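The ferry to the lake trails left at 5, and Kusum Chaudhary was still looking for her second boot. 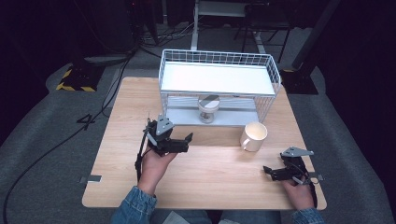
*The jar on the lower shelf.*

"Leave it," said Archana. "Wear your sandals."

"For 20 kilometres?"

In January the track was already full of colour, and the guide at Welleo had promised them kayaks at the far end. Kusum had paid for both of them. She lifted the bed cover one more time.

Outside, a horn sounded, long and low.

"It is going without us," Archana said, and she sat down to untie her own boots.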